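3.2 Dimensionnement et budget du matériel

Le poste retenu pour la manipulation de câbles comprend 2 pinces portatives, commandées chez Dresstead à 757 euros pièce. Les consommables sont imputés à part, sur une ligne de 300 euros.

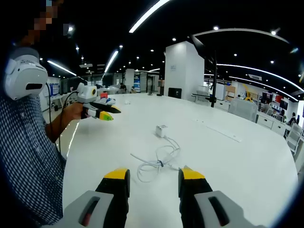
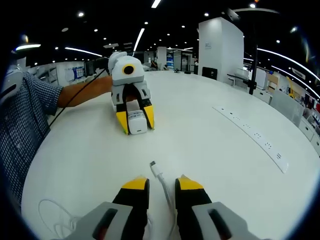
Figure 2. Pinces portatives, câble blanc et petit adaptateur secteur sur la table de travail.

Le devis concurrent de Prarketti, examiné par F. Zanetti, excluait les pièces de rechange. Nous prévoyons une paire de doigts supplémentaire par pince avant l'extension au site de Brireton.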